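Night shift at Sarkine

Five of us left on nights now. There were 28 when I started, and you had to shout across the tables to be heard.

I clock in, coat on the hook, tea going cold already. Badge, gloves, line two. The board says 739 folded since six. Target 1,000. It always says the target, like we'd forget.

We used to talk. Somebody's wedding, somebody's knee, whose turn for biscuits. Hands going the whole time, sleeve, sleeve, hem, over. You didn't look down. My mother did it at Gundia and she didnt look down either.

Now I look. That's the job, looking. Walk the cells, top up the baskets, press the green button when one of them stops and thinks. My hands don't know where to go so I keep them in my pockets.

Cell four has a tan shirt tonight. One sleeve hanging off the front of the table. I stand there. I could reach in, two seconds, done. You're not allowed to reach in.
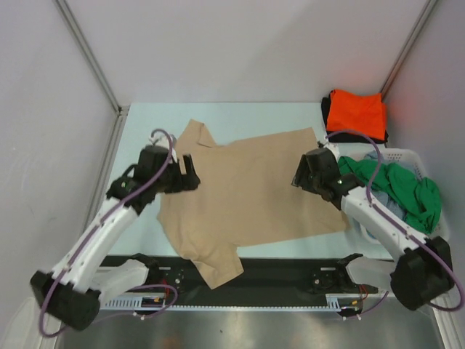 Cell four, the tan shirt.

I wait for it. Left arm over the one end, right arm over the other. My own fingers going in my pocket, sleeve, sleeve, hem, before I even notcie.

Then the buzzer on line three. Somebody has to go, and its me, so I go.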